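4장. 비닐 속지 바인더의 준비와 서류 넣기

이 장에서는 Tullura 바인더에 투명 비닐 속지를 끼우고, 서류와 색지를 넣고, 휘어진 속지를 펴서 보관하는 방법을 설명합니다. 바인더 본체의 조립과 라벨 부착은 3장을 참조하십시오. 속지가 미리 제본된 고정식 모델을 사용하는 경우에는 4.2절을 건너뛰고 4.3절부터 읽으십시오.

4.1 시작하기 전에

다음 물품을 작업대 위에 준비합니다.

바인더 본체
투명 비닐 속지(구멍 있는 규격품)
구분용 색지
보관할 서류
마른 면 수건

작업대는 바인더를 완전히 펼쳤을 때 양쪽 표지가 모두 바닥에 닿을 만큼 넓어야 합니다. 한쪽 표지가 작업대 밖으로 나가면 고리에 힘이 고르게 걸리지 않아 맞물림이 어긋날 수 있습니다.

주의: 스테이플러 심이나 클립이 끼워진 서류는 그대로 넣지 마십시오. 심 끝이 비닐 안쪽을 긁고, 여러 장이 겹치면 앞뒤 속지까지 눌린 자국이 남습니다.

주의: 막 출력한 레이저 인쇄물은 완전히 식힌 다음 넣으십시오. 토너가 비닐에 옮겨 붙으면 떼어 낼 때 글자가 함께 벗겨집니다.

4.2 속지 끼우기

1. 바인더를 펼쳐 작업대에 눕힙니다.

2. 고리 위아래의 레버를 양손 엄지로 동시에 누릅니다. 한쪽만 누르면 고리가 비틀립니다.

3. 속지 묶음의 모서리를 맞춥니다. 묶음을 세워 아래쪽 변을 작업대에 가볍게 두드리면 구멍 줄이 맞습니다.

4. 속지의 구멍을 고리에 끼웁니다. 한 번에 10장을 넘기지 마십시오. 구멍 위치가 조금씩 어긋나 마지막 장이 찢어지기 쉽습니다.

5. 고리를 닫습니다. 고리 가운데를 손으로 모아 누르고, 맞물린 자리에 틈이 없는지 손끝으로 확인합니다.

6. 속지를 첫 장부터 끝 장까지 한 번 넘겨 봅니다. 걸리는 장이 있으면 고리를 다시 열고 그 장만 빼서 끼웁니다.

참고: Levard 규격 속지는 구멍 간격이 같지만 위쪽 여백이 조금 넓습니다. 두 제품을 한 바인더에 섞어 쓰면 윗변이 들쭉날쭉해지므로 가능하면 한 종류로 통일하십시오.

4.3 서류와 색지 넣기

1. 서류를 넣을 속지를 펼치고, 그 앞의 속지는 모두 반대쪽으로 넘겨 둡니다.

2. 속지 입구를 벌립니다. 새 속지는 정전기로 붙어 있는 경우가 많습니다. 두 손가락으로 입구의 양면을 비비듯 밀면 벌어집니다. 손톱을 세워 긁지 마십시오.

3. 색지를 먼저 넣습니다. 색지는 서류의 뒤판 역할을 하며, 얇은 종이가 속지 안에서 주저앉는 것을 막아 줍니다.

4. 서류를 색지 앞쪽으로 밀어 넣습니다. 아래쪽 모서리 두 곳이 속지 바닥에 닿을 때까지 천천히 넣고, 중간에 걸리면 억지로 밀지 말고 빼서 다시 넣습니다.

5. 서류 윗변이 속지 윗변보다 올라와 있지 않은지 확인합니다. 올라와 있으면 종이가 안에서 접혔거나 규격이 맞지 않는 것입니다.

6. 한 속지에는 앞뒤로 보이도록 2장까지만 넣습니다. 그 이상 넣으면 입구가 벌어진 채로 굳어 먼지가 들어갑니다.

색지의 색은 분류 기준에 따라 정합니다. Folter 분류표를 함께 쓰는 경우에는 표의 색 이름을 그대로 따르고, 직접 정하는 경우에는 첫 장에 색과 항목을 적은 목록을 넣어 두십시오. 비닐을 여러 겹 통과하면 색이 흐려 보이므로 밝기가 비슷한 색끼리는 나란히 두지 않는 편이 좋습니다.

4.4 속지가 휘거나 말렸을 때

비닐 속지는 얇고 탄성이 있어서 바인더를 펼쳐 세우면 장마다 다른 방향으로 휩니다. 맨 앞의 속지가 둥글게 말려 올라오면 뒤에 있는 장을 가리고, 옆의 종이와 함께 넘어가기도 합니다. 종이는 비교적 곧게 서 있으므로 먼저 종이의 위치를 확인한 다음 속지를 정리하면 순서를 놓치지 않습니다.
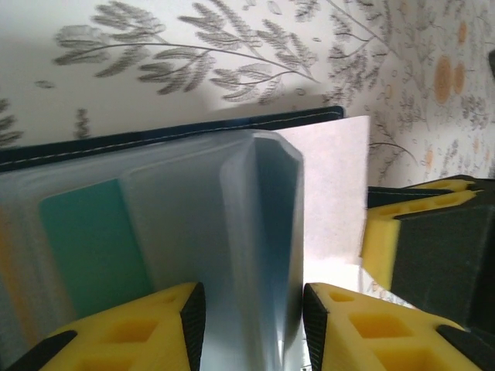 속지가 둥글게 말려 있을 때 그대로 바인더를 덮어도 됩니까?
먼저 펴고 나서 덮으십시오. 말린 채로 눌리면 접힌 선이 생기고, 한번 생긴 선은 눌러 두어도 완전히 없어지지 않습니다.

펴는 순서는 다음과 같습니다.

1. 바인더를 눕히고 표지를 완전히 펼칩니다.

2. 말린 속지의 바깥쪽 변을 잡고 고리 반대 방향으로 살짝 당깁니다. 구멍 부분이 팽팽해지면 더 당기지 않습니다.

3. 다른 손에 마른 면 수건을 쥐고 고리 쪽에서 바깥쪽으로 쓸어 냅니다. 방향을 바꾸어 문지르지 마십시오.

4. 다음 장을 덮고 같은 방법으로 되풀이합니다.

5. 모두 펴졌으면 표지를 덮고, 평평한 책을 올려 하룻밤 둡니다.

경고: 다리미, 헤어드라이어, 난방기로 속지를 펴지 마십시오. 비닐이 줄어들거나 서로 달라붙어 안의 서류까지 손상됩니다.

4.5 낱장 서류 다루기

속지에 넣지 않은 낱장은 바인더 사이에 임시로 끼워 두는 일이 많습니다. 이런 종이는 속지보다 위로 올라오기 쉽고, 표지를 덮을 때 모서리가 꺾입니다. 다음과 같이 처리하십시오.

1. 낱장을 모두 빼서 한곳에 모읍니다.

2. 보관할 것과 버릴 것을 나눕니다. 판단이 서지 않는 것은 맨 뒤 속지에 넣고 윗부분에 '미정'이라고 쓴 쪽지를 붙입니다.

3. 보관할 것은 4.3절에 따라 빈 속지에 넣습니다. 빈 속지가 없으면 4.2절로 돌아가 속지를 추가합니다.

4. 크기가 작은 인쇄물이나 영수증은 색지에 풀로 한쪽 변만 고정한 뒤 넣습니다. 투명 테이프는 시간이 지나면 누렇게 변하므로 쓰지 않습니다.

4.6 보관과 관리

바인더는 책등이 바깥을 향하도록 세워서 꽂습니다. 반쯤 찬 바인더는 속지가 아래로 처지므로 옆에 다른 바인더나 북엔드를 받쳐 주십시오. Diệp 선반을 사용하는 경우 한 칸에 7권까지 꽂을 수 있습니다. 손가락이 들어갈 틈을 남기고, 꺼낼 때는 책등 윗부분을 잡아당기지 말고 가운데를 잡으십시오.

표지에 묻은 먼지는 마른 수건으로 닦습니다. 박음질이 있는 표지는 실이 지나는 방향을 따라 닦아야 보풀이 생기지 않습니다. 알코올이나 시너가 든 세정제는 표면의 색을 바꿀 수 있습니다.

직사광선이 드는 창가에는 두지 마십시오. 색지의 색이 바래고 비닐이 뻣뻣해집니다. 장마철에는 바인더를 꺼내 그늘에서 잠시 펼쳐 두면 속지끼리 달라붙는 것을 줄일 수 있습니다.

4.7 자주 생기는 문제

증상: 속지가 잘 넘어가지 않는다.
조치: 고리가 완전히 닫혔는지 확인합니다. 닫혀 있다면 속지 수를 줄입니다.

증상: 구멍 옆이 찢어졌다.
조치: 서류를 새 속지로 옮깁니다. 보강 스티커는 임시로만 사용하십시오.

증상: 서류가 비닐에 달라붙었다.
조치: 속지의 옆변을 가위로 자르고 비닐 쪽을 천천히 들어 올립니다. 종이를 잡아당기지 마십시오.

증상: 표지를 덮어도 들뜬다.
조치: 말린 속지나 낱장이 끼어 있는지 확인하고 4.4절과 4.5절의 순서를 따릅니다.

속지의 추가 주문과 규격표는 부록 2에 있습니다.

원문 작성: Lertchai Nilsuwan
검토: Fongchan Ratanaporn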